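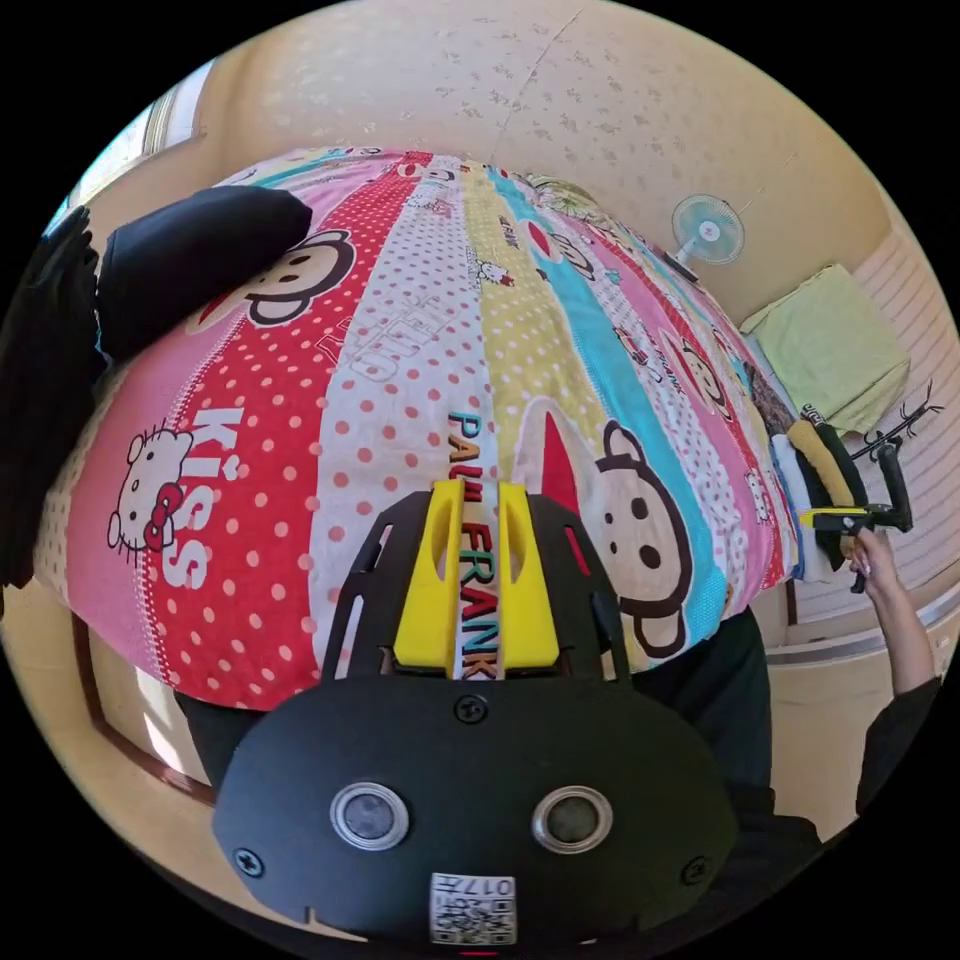

pinwheel_attic replied:

I read the whole summary twice with my coffee and I still think people are getting hung up on the wrong half of it. The Sevley group didn't say that washing bedding is a waste of time. They said the dust they vacuumed out of mattresses had plenty of mite allergen in it even in homes where the sheets got washed every week, and to me that says more about mattresses than about sheets. Mine is old enough to vote, so I'm not throwing stones at anyone!

Thread: Dust mite allergen in bedrooms, the Sevley survey
Started by mossybanks, 7/23/23

mossybanks wrote:

Thank you, and sorry everybody, I should have laid it out better when I dropped the link. The way I understand it, they collected 1000 dust samples from bedrooms in and near Sevley, tested them for mite allergen, and asked each family a long list of questions (how often do you wash, do you have pets, is there carpet, do you run a dehumidifier, and so on and on). Then they compared the answers with the dust. What jumped out at me was that damp bedrooms did worse than dry ones pretty much whatever else the family did. We've been fighting my youngest's stuffy nose since last August and I have spent so much money on sprays that I could cry. Now I'm wondering if I should have just bought a humidity gauge.

larkspur_lane wrote:

Oh, you poor thing, we did the spray years too. I will say a kind word for the humidity idea, because it fits with the biology. Mites don't drink. They pull water out of the air, and when the air stays dry long enough they shrivel up and stop breeding. I grew up out by Trorkach where it's dry as toast, and I never sneezed once in bed until I moved to the coast. That's only me, of course, and I also moved in with two cats.

tin_kettle wrote:

I'm going to be the grump here, and please take it in a friendly spirit. It's a survey. They looked at each home one time. You can't tell from a single visit whether the damp made the mites happy, or whether damp homes are just older homes with older mattresses and older carpet. Did they adjust for the age of the mattress? I looked in the summary and couldn't find it. I'd want to see a proper trial before I spent a dime on a dehumidifier, and those things are not cheap to run.

pinwheel_attic wrote:

Fair point about the age of the mattress. I went back and looked, and there is one line about it near the end, where they say they asked but a lot of families weren't sure. So they had the question and not enough answers. I don't know that I could tell you what year I bought mine either, only that we carried it up the stairs in the rain.

I would push back a little on the rest, though. A survey can't prove cause, sure, but the link between damp air and mites has been shown in the lab over and over. The survey is just telling you that it shows up in ordinary bedrooms too, with laundry on the chair and everything.

biscuit_weather wrote:

Jumping in with the practical side, as I'm the laundry person in our house. Can somebody settle whether the water has to be hot? Our heater is turned down so nobody small gets scalded, and I've been feeling guilty about it for ages.

larkspur_lane wrote:

No guilt needed! As I was told, there are two separate things going on. Hot water kills the mites. But the stuff that makes people sneeze is mostly a protein in their droppings, and a lot of that rinses away even in a cool wash. So a cool wash takes away a good share of the allergen and leaves you with some very clean live mites. If you can't wash hot, a good long run in a hot dryer will finish a lot of them off. Our allergy nurse at the Serra clinic said to keep it going for about 20 minutes after everything feels dry, and that's what I do, though I couldn't point you to a paper on it.

tin_kettle wrote:

Agree with all of that, which is a nice change for me. Freezing works along the same lines, by the way. A night or two in a deep freezer will do in the mites on a stuffed animal, but the allergen is still sitting there until you wash it. People forget the second step and then wonder why the child is still sneezing.

mossybanks wrote:

I am one of those people. There is a plush rabbit in my freezer right now, next to the peas. Off to the washer he goes.

Does anyone use the zip-up mattress covers? The Nutis one is what our pharmacy carries and it feels a bit like sleeping on a raincoat.

biscuit_weather wrote:

We have the Nutis cover on one bed, and the crinkle goes away after a while, or else we stopped hearing it. I can't swear it did anything. We got the cover, pulled up the rug, and moved the dog's bed into the hall all in the same month, so who knows which one helped. My son does sleep better. I'd take the cover off the bed now just to see, but he'd never forgive me if the wheezing came back, and neither would his grandmother.

tin_kettle wrote:

And that is pretty much the trouble with the research on covers too. They do cut down the allergen coming off the mattress, but when they've been tested on their own, the results for people's symptoms have been mixed, and plenty of folks felt no different. They seem to make more sense as part of a bigger cleanup. I wouldn't talk anyone out of one. I'd just hate for a family to spend their whole budget on it and stop there.

pinwheel_attic wrote:

We may have to agree to disagree about where the money goes first! I'd still put mine into getting the room drier, starting with the free things: open the window when it's dry out, pull the bed away from the cold outside wall, don't make the bed the second you get up, don't hang wet towels in there. Tin_kettle would rather wait for the trial. I suppose there's room in the world for both of us.

mossybanks, one more thing, and I say it with love. Before you buy anything at all, has your youngest been tested? It may not be mites. My niece was treated like a mite case for two winters, with covers and special pillows and no stuffed toys, and it was the cat the entire time.

mossybanks wrote:

Not yet, no. The doctor mentioned a skin test and I put it off because of the needles-that-aren't-quite-needles business. You've talked me into calling. I did order a humidity gauge last night, for 20 dollars, so I'll put it on the dresser and write down the readings morning and evening and report back, if anyone can stand to hear about it.

tin_kettle wrote:

I'd like to see them. Keep it away from the window and off the outside wall, and leave it a day to settle before you trust it.

Thread last updated in August
Contact the moderators | Copyright the forum and its members | Back to top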